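Household Recycling and Bulky Waste: Frequently Asked Questions

Dolumlow District Council

When will my bins be collected?
Collections take place once a fortnight for recycling and once a week for food waste. Containers should be at the kerbside by 6.30 am. Crews will not return for bins put out after the vehicle has passed.

What may I place in the blue bin?
Paper, card, tins, drinks cans, glass bottles and jars, and plastic bottles, pots and tubs. Please rinse items and leave them unbagged. Plastic film, nappies and crockery are not accepted.

My bin has been damaged or lost. How do I replace it?
Residents may request a replacement online or by telephone. There is no charge where the damage was caused by the collection crew. In all other cases a fee applies, and this must be paid before delivery.

How do I arrange a bulky waste collection?
Bookings are made through the council website. Each booking covers up to 2 items, which should be left outside the property at ground level. Crews are not permitted to enter homes or garages.

Which recycling centre should I use?
Residents may use either the Bimine Road or the Zelolberg Lane site. Bimine Road accepts garden waste and rubble – please note that vans require a permit. Zelolberg Lane is closed to trailers. 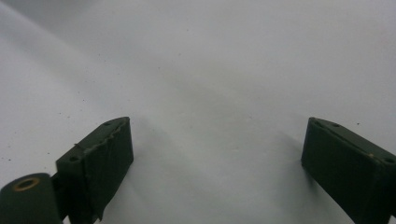 Page maintained by: Waste and Recycling Team, Dolumlow District Council
Last reviewed: May

Do I need to bring proof of address?
Yes. A council tax bill or driving licence will be accepted. Visitors without proof of address may be refused entry.

Can businesses use the recycling centres?
No. Trade waste must be taken to a licensed site or collected under contract. The council runs a trade service for which 734 businesses are currently registered.

Is help available for residents who cannot move their bins?
Assisted collections are offered where no one in the household is able to take the bins to the kerbside. Applications are reviewed every two years, and residents will be contacted in writing before any change is made.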